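Starnulero Woven Tray – rectangular, raised rim, pale natural finish

I've had a tray on the go in my own laundry since December, so this page is going to run a bit longer than the others in the shop. Sorry, not sorry. It's the piece I get asked about most, usually by people who came in for a hamper and have changed their minds halfway down the aisle.

The idea is simple enough. You've got a front loader, you've got a few bits to go in or come out, and you don't want to drag a whole basket over for three towels. A shallow tray does the job nicely, and the rim is high enough that nothing slides off when you tip it a little on the way to the machine.
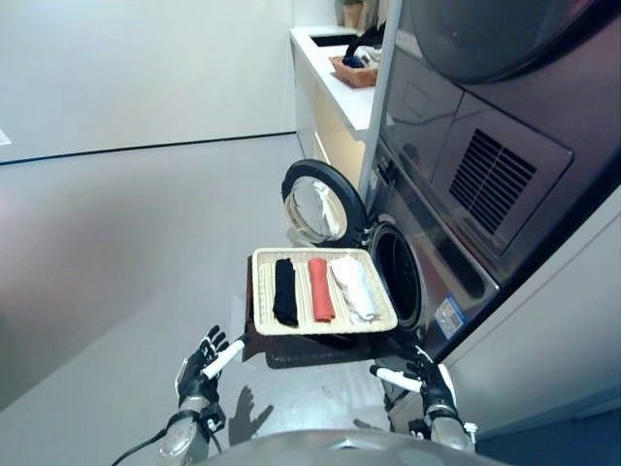

Three rolled or folded towels side by side in the woven tray: black, coral red and white.

I like sorting my towels this way because the colours stay apart until I've made up my mind about them (the red ones go in on their own at my place, after what happened to Haziq's cricket whites). Rolled lengthwise they sit neatly next to each other, and you can grab one without unravelling its neighbour. Thick bath sheets are another story – for those you'll want the deeper Rondness basket, which comes in the same pale colour.

Height matters more than you'd think, too. If your machine sits on the floor, try the tray on a low stand or a sturdy box in front of the door, so you're not bending all the way down for every sock.

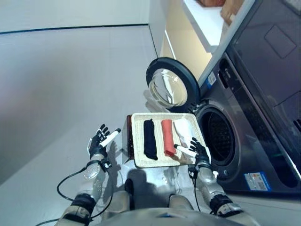

Measure how far your door swings before you settle on a spot. Mine opens a full arm's length and I had the stand in the wrong place for 2 weeks before Noura Khoury, who runs our Saturday-style morning demos, moved it a bit to the left and fixed the whole problem.

Cleaning is easy: a soft brush for the lint, then a barely damp cloth. Please don't soak it, and dry it out of the harsh arvo sun.

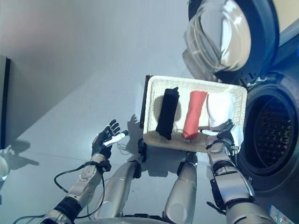 Folded tea towels, face washers and gym towels are all a good fit. I keep a second tray in the linen cupboard for guests and it looks lovely in there, all that pale weave against the darker shelves!

Delivery is 3 to 4 working days in metro areas and up to 10 further out.

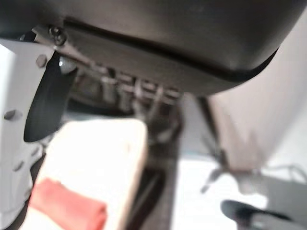
Returns are fine within the month, as long as it hasn't been used for wet togs. Ask for Nadja at the counter if you'd like to see the Rondness next to it before you choose.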